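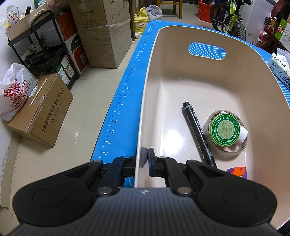 Fig. 4.1. The gripper at the rim of a plastic basin, on the floor of a home workspace.

Chapter 4
Fingers, Pads and Pivots

Last updated: 21 Sep 2022

Previous chapter | Contents | Next chapter

In the chapter before, you have cut the plates and printed the body of the Pamow hand. Now we come to the part which touches the world. Many builders hurry here, and I was also one of them. My first pair of fingers closed very nicely in the air and then dropped every thing I gave them.

Each finger is a small linkage. It turns on pins, and the pad sits at the end of it. If the pins are tight, the finger moves in jumps. If they are loose, the two pads do not meet at the same place, and a thin object turns away between them. We will look for the middle, and it takes patience.

For practice you do not need special test parts. Take what is in the house: a marker, a roll of tape, the edge of a tub.

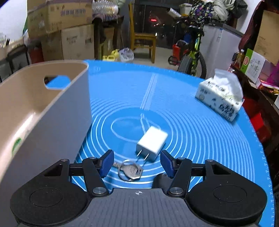
A key is a good teacher, as it lies flat and gives the pads very little to hold. Put it on a mat first and on bare tile later, and write down which one was easier for you. A charger is more friendly, but its prongs can push the pads apart when you come from the wrong side.

In my notes from May there are 631 closings with the same pair of pads. After nearly 100 of them I had to set the pins again. Please keep such a notebook also for your own build.

Before you go to Section 4.1, check that both fingers open fully by hand and that no screw head rubs on the body.

Related chapters
The Iltetside frame, second version
Springs and return force
Wiring the Otar board
Notes on the Ghaffari linkage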